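Trindlow Lab
Home Notebook Hardware People Archive Search

April, Wednesday
Posted by Seren Griffiths

Kitchen chores, second week

Started at 8:40 with the gripper recalibrated and coffee in hand. Today was supposed to be the dull part, writing down what the arm can and can't do so we stop arguing about it over lunch, and I ended up having a great day.

The question on the whiteboard is still Érica's: "Would you let it clear up after you cooked?" Last week my answer was no. Today it's "some of it, if I'm in the next room and not in a hurry." That's a big move for one week!

Bowls first, because bowls are where we're good. The approach from above and slightly to one side, one finger inside the rim and one outside, is now close to boring. Gergely rewrote the part that decides where on the rim to grab, and it no longer goes for the point nearest the arm every single time. It looks for a stretch of rim with room on both sides. I ran the plastic bowls until I got tired of resetting them. The big ones flex a bit when squeezed, and the grip force limit we set in the winter is finally low enough that they don't pop out sideways.

Steel pans are still a pain. The depth reading falls apart on a polished bottom, and the planner then believes there's a hole in the table, or a bump, depending on the light. Lindalva suggested we stop trying to measure the inside at all and fit a circle to the rim. Tried it after 11. It's better. Not fixed, but the arm now hesitates in the right place, and I can work with hesitation.

Then I moved on to the mixed setup, two tables pushed side by side with stuff on both. This is the one I care about. A single object on a clean bench tells you very little about a kitchen. The tops are different, one gray and streaky on a dark wooden table, the other plain white, and the segmentation treats them like two different planets. On the gray top it keeps wanting to find edges in the grain. On the white one it does fine until something shiny shows up.
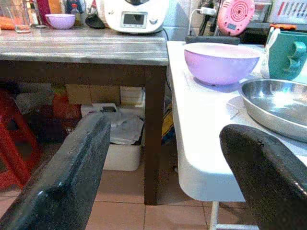 Wrist view, mixed setup. Large bowl and steel pan on the white table, small bowl over by the cooking machine.

The task for this layout: pick up the large bowl, bring it over to the dark table, set it down in front of the cooking machine, then put the small bowl inside it. Four steps if you're a person, and you wouldn't call them steps.

What I wrote down, in the order it happened:

Large bowl, pick. Fine. The tray at the back of the white table confused the collision checker for a while (it had the tray down as part of the wall), so it planned a very tall lift. Ugly but safe.

Crossing from one table to the other. The planner has no opinion about the join between two tables, and it should have one. I put in a dumb rule: don't set anything down across the join. Needs a proper version. Gergely, please don't laugh at the code.

Set down. Fine on the third try. The first two it let go too high and the bowl landed with a smack. Ivone heard it from the hallway and came to see what we'd broken. Nothing!

Small bowl. Here's where it gets hard. It's in among other things, with the bottle right beside it and a lid lying flat next to the machine. The fingers are simply fat for this. I can see two ways in, and both brush the bottle. We ended up letting the arm nudge the bottle over with the back of one finger before grabbing, which Lindalva calls cheating and I call what I do at home.

Nesting one bowl in the other went well once it had hold of the thing. I clapped. I was alone in the room at the time.

Total for the full sequence, start to finish with no help from me: 264 seconds on the best run. I did it by hand afterward without rushing and it's a silly comparison, so I'm leaving my own number out. My cutoff for calling a run useful was 300 seconds, and until this afternoon we hadn't got under it.

Completed 16 full runs before I stopped. I threw out 2 of them for a cable snag, which is my fault and has nothing to do with chores. Cable is now taped down, see photo on the shared drive if you must.

Things I didn't try, so don't ask: lifting the glass, anything with liquid in it, the knob on the cooking machine. The knob is tempting. It's round, it's on the front, and turning a knob would look fantastic in the Bittencourt demo. But the wrist would have to come in level with the tabletop and we don't have the clearance sorted out for that. Next week, maybe. Also not tried: anything stored under the table. Bags and boxes down there in the dark are a whole other project, and the plastic bag alone would keep us busy till summer.

Where I've landed on the larger question. The arm can do tidying that is mostly moving stiff things from one open spot to another. It does that slowly and pretty reliably, and a year ago it did neither. It can't yet cope with a normal crowded counter unless it's allowed to shove things a little, and I think we should allow it. People shove things all day long. The Polel fingers were made for boxes and they show it, one scuffed along the top, and I would love a slimmer pair before we judge the small stuff too harshly. Pretberg has a set on order — Érica is asking whether we can borrow them.

To do
Proper handling of the table join
Rim fitting for pans, ask Lindalva for her notebook pages
Lower release height, check it on both tabletops
Bottle nudge: cap the force, then try it with something full
Ask Ivone if the bench can stay set up over the weekend

Left at 6:15. Tables left as they were. Please don't tidy them, I want the same layout tomorrow.

Comments (4)

Gergely Oláh
I laughed at the code. The rule is okay for now though. I'd store the join as a strip with a width and keep placements out of it, give me a morning. Which version of the rim picker were you on? There's a newer one that I didn't tell anyone about.

Lindalva Lacerda
It IS cheating, but keep it. Can you log how far the bottle moves each time? If it's always the same little push I'll stop complaining. Pan pages are in the green folder.

Érica Lins
Under 300, wow! Pretberg says maybe on the fingers, they want them back fast. Also my answer to the whiteboard is still no, I have nice glasses.

Seren Griffiths
Gergely: the old one, apparently. Rerunning tomorrow. Lindalva: yes, will log it.

Older entries Newer entries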